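공유작업실 휴머노이드 손 교체 중인데 검지만 늦게 따라와요
자작로봇 게시판 > 작업기 · 조회 684 · 댓글 11

글쓴이: 납땜하는곰
작업실에서 휴머노이드 손 붙이는 중입니다. 프로젝트 이름은 Gavik이고 손 제어보드는 Basotero에서 산 거, 펌웨어는 Kong 포크 떠서 씁니다. 일요일에 하루종일 잡았는데 결론이 안나서 올려요

증상: 손 쥐기 명령 보내면 다른 손가락은 바로 감기는데 검지만 한박자 늦음. 로그상 명령 나간 시점은 다 같음. 검지 응답만 329ms. 나머지는 30ms 안쪽.
해본것
- 통신 케이블 교체 → 똑같음
- 펌웨어 재설치 → 똑같음
- 검지 게인 올림 → 덜덜 떨어서 원복

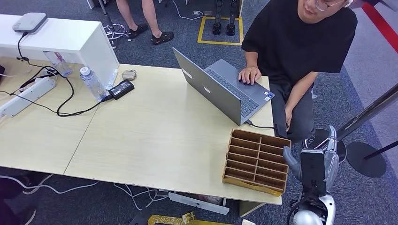

제어는 전부 노트북에서 직접 합니다. 중간에 보드 하나 더 두려다가 귀찮아서 뺐어요. 노트북 바로 옆에 골판지 칸막이 트레이 놓고 쓰는데 칸 나눠진 게 볼트 분류하기엔 이만한 게 없네요. 암튼 로그는 1,818줄짜리 통으로 있으니까 필요하신 분 말씀하세요. 그리퍼 경험 있는 분들 의견 좀...

---

댓글 1 | 서보장례식장
게인 문제 아님. 텐던 장력부터 보세요. 늘어나면 딱 그렇게 됨

댓글 2 | 납땜하는곰
장력은 봤어요. 손으로 당겨보면 중지랑 비슷한데... 게이지가 없어서 감으로만 봄

댓글 3 | 새벽세시빌드
감으로 본건 안본거임 ㅋㅋ
그리고 멀티탭에 어댑터 뭐뭐 물려있어요? 손 전원이랑 노트북이랑 같은데서 따면 노이즈 탈 수 있음. 테이블 위 멀티탭에 검은 선 엄청 많던데

댓글 4 | 서보장례식장
>>3 전원 노이즈면 손가락 하나만 늦을리가 없죠. 다같이 튀어야지. 전원 얘기는 매번 나오는데 맞는걸 본적이 없네요

댓글 5 | 새벽세시빌드
>>4 저는 봤는데요. 그라운드 떠서 끝단 채널만 밀리는 경우 있습니다. 검지가 몇번 채널인데요?

댓글 6 | 납땜하는곰
검지 마지막 채널 맞습니다 헐
근데 채널 바꿔 꽂는 건 아직 안해봤어요. 커넥터가 손등 안쪽이라 커버를 까야됨. 오늘 저녁에 해볼게요

댓글 7 | Ardalan Salehi
한국어 서툴러요 미안합니다. 저도 같은 보드 사용해요. 마지막 채널 타임아웃 기본값이 다릅니다. 설정 파일에서 확인하세요. 저는 Denar 드라이버로 바꾸고 해결했어요

댓글 8 | 서보장례식장
>>7 오 이건 몰랐네. 근데 드라이버 통째로 바꾸면 캘리브레이션 다시 해야되지 않나요? 기구부터 보고 마지막에 하는게 맞다고 봄

댓글 9 | 납땜하는곰
커버 까고 검지랑 중지 채널 서로 바꿔 꽂았습니다. 결과: 이번엔 중지가 늦음. 검지 멀쩡. 그러니까 텐던 아니고 채널쪽이에요. 서보장례식장님 죄송 ㅎㅎ

조립하고 로봇 다시 세워서 편 상태부터 한번씩 돌려보는 중입니다. 검지 다 펴고, 엄지 펴고, 다시 감고. 반복.

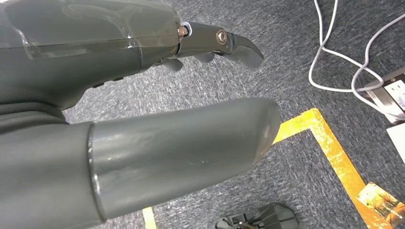
펴는 동작은 지연이 거의 안보이고 감는 쪽에서만 티가 나요. 타임아웃 값은 말씀대로 마지막 채널만 다르게 들어가 있었습니다. 일단 나머지랑 똑같이 맞춰놨고 아직 길게는 못돌려봤어요. 드라이버 교체는 보류. 캘리 다시 할 기력이 없음

댓글 10 | 새벽세시빌드
거봐요 채널이라니까. 그라운드도 찍어보세요 그래도

댓글 11 | 서보장례식장
>>10 그라운드는 아니었잖아요 타임아웃이었지 ㅋㅋ 반만 맞으심
글쓴님 텐던 장력 게이지는 그래도 하나 사세요. 2월에 저도 감으로 하다가 손가락 하나 끊어먹음. 그리고 채널 바꾼거 원래대로 돌릴때 라벨 꼭 붙이고요. 저희 작업실 Qianru Tang님이 색깔 테이프로 번호 매기는거 보고 따라하는데 편합니다

댓글 12 | 납땜하는곰
라벨 붙였어요. 게이지는 장바구니에 담아둠. 내일 아침에 쥐기 반복 돌려놓고 로그 올릴게요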